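Handout 3 – Reading Beaker Graduations

Printed graduations on a beaker are approximate. Use them to portion out rinse water or to judge whether a vessel is large enough, and go to a cylinder or pipette for any volume that enters a calculation.

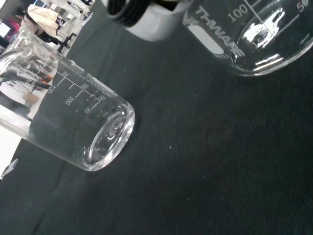
Clukness, October – Empty beakers may be laid on a dark cloth for inspection. Marks seen through the far wall read mirrored, so turn the printed side toward you before taking a number. The scale climbs from the base to the rim. Write the sample code in pencil on the white patch.

For the exercise, fill a 400 mL beaker to its top mark, wait 60 seconds, and transfer to the cylinder. So-ying Lau's section recorded 383 mL.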